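Toy Library Extends Shape Set Loans

The Storkport Toy Library has added 12 shape-sorting sets to its lending shelves, made possible by a grant of $900 from the Kwan Fund. Families and registered home day cares may borrow one set at a time for a period of 16 days.

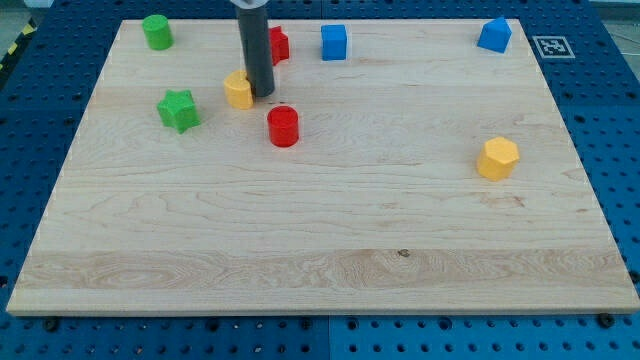
Members are asked to check each set against the card in the lid before returning it. Pieces should be wiped with a damp cloth and left to dry in the open. When checking, please sort by shape as well as by color, as a green star and a green cylinder are easily entered on the card as the same item. Missing pieces should be reported to Siu-fong Ko at the Drumach Street desk. The next review of the collection will take place in October.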